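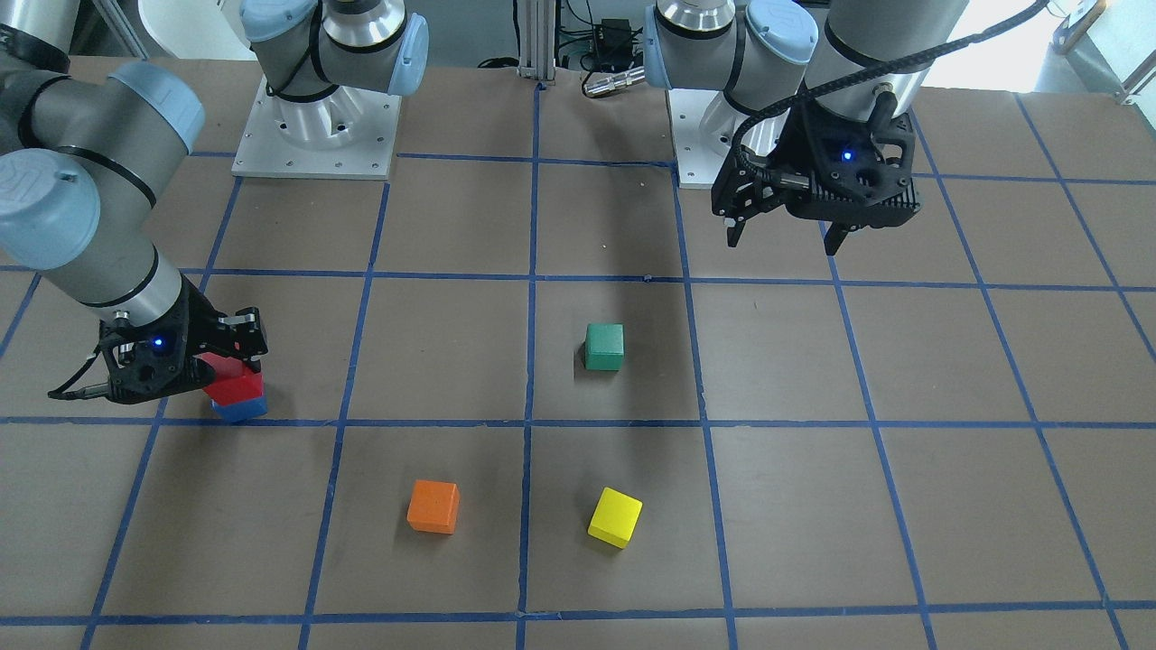 Seven days of boiling water in Buckley

26/10/2018

The boil water order was lifted this morning. The county put the notice on its website a little after nine, and by lunch the sign taped to the door of the post office had been crossed out with a marker. I ran every tap in the house for five minutes like the sheet said, dumped the ice, and had a glass of water from the kitchen sink. It tasted like a swimming pool. They are still running the chlorine high and say it will stay that way for a while.

I wrote down what went on during the week, mainly for my own use. In May, when we had the one-day order after the main broke on Hatov Road, I didn't keep any notes, and by this month I had forgotten all of it.

How we found out

The county called it a precaution at first. The automated call came during dinner and I let it go to voicemail. It said that routine samples from the Hatov end of town had come back positive for coliform bacteria and that everyone on the public system should bring water to a rolling boil for one minute before drinking it. People on private wells were not included. My street is on the public system, but the houses across the creek are on wells, and there was a lot of confusion over there for the first two days.

The second call came the next morning. By then they had found E. coli in one of the repeat samples, and the word "precaution" was gone.

The numbers

The health department gave a count each afternoon. The last one I saw was 183 people with stomach illness, most of them mild, and 12 who had been to the hospital. All 12 have gone home. No deaths. The count includes people who called in and reported symptoms, so it isn't the same thing as a lab-confirmed case, and the county said so every time. The TV station left that part out.

I was not sick. My neighbor was sick for two days and never called it in, so the real number is probably higher.

Getting water

The grocery store was out of bottled water by the first evening. The Grusska warehouse out by the highway let the county use its loading dock as a pickup point, and that worked better than I expected. You stayed in your car, held up the number of people in your household on your fingers, and somebody put the cases in your trunk. The first morning they had 200 cases and ran out before ten. After that a truck came twice a day and there was enough.

For cooking I used the big stockpot. I boiled one batch after supper, let it cool with the lid on, and poured it into clean pitchers in the fridge. One pot covered coffee, drinking, and brushing teeth for two of us, with some left for the dog. Washing dishes took more. The sheet said a dishwasher was fine if it had a sanitize setting. Ours doesn't, so I washed by hand and rinsed in a tub of cold water with a teaspoon of bleach per gallon.

Showers were allowed as long as you kept your mouth shut. I forgot twice.

The meeting

I went to the public meeting in the high school gym. The county says the problem started at the storage tank on the hill, where a vent screen had come off and birds or something else had gotten in. The tank is inspected under a contract with a company called Clustik. Somebody asked when they had last been up there, and the answer was that the records were being reviewed. Somebody else asked whether the tank was looked at after the break in May, and got the same answer.

The tank has been drained and cleaned, and the screen replaced. Two sets of clean samples, taken a day apart, were needed before the order could come off. There will be extra sampling through the end of the year and the results are supposed to go up on the county page. I looked just now and the page is there but it has nothing on it yet.

Things still to do here

Change the filter in the refrigerator. Change the one under the sink too, if I can find the part number. Drain a few gallons off the water heater. Sign up for the text alerts so I don't have to depend on the phone call. Put two cases of water in the basement and write the date on them.

The water bill came yesterday, for the usual amount. At the meeting they said a credit was being discussed. If one shows up I'll add it to this post.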